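January, bowl nesting, Strand planner

Started 9:40. Same Bramex config as before the break, only the perception node rebuilt. The goal for today was to find out why Tilaven keeps merging neighboring bowls into one object when it runs on the low side view.

Replayed 207 saved views through the old and new segmenters. Old one merged bowls in 141 of them. New one is better, but I haven't gone through all the output yet. Depth holes look like the main cause.

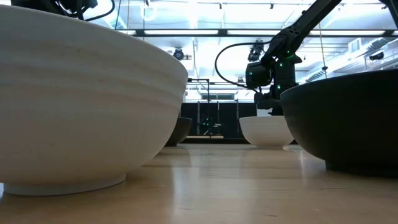 Tilaven picks its rim threshold from the median brightness of the whole view, and that is a bad idea for this set. With white and black bowls overlapping, the threshold lands somewhere useless for both. The small white one behind the black one keeps its left rim and loses the right. The glossy tabletop adds its own trouble – the pale streak between the two big bowls came back as a candidate edge. Switched to a per-region threshold and masked everything below the foot line.

Planner side: Strand was timing out on the approach after 3 seconds. Raised it to 9 for now. Needs a proper fix in the cost term for wrist rotation.
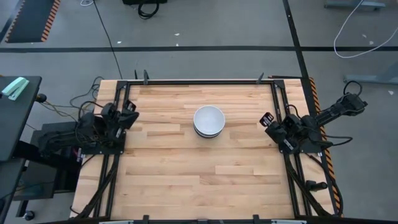 Tasberg takes the overhead view and should report one stack with a height, so that Strand knows where to release. It reports a single bowl. With the pale top bowl covering most of what is under it, all there is to go on is the crescent of dark and white edges on the lower side. Trying a second ellipse fit on that strip only.

To do: log the fit residual, rerun the 207 with the mask on, put the timeout back.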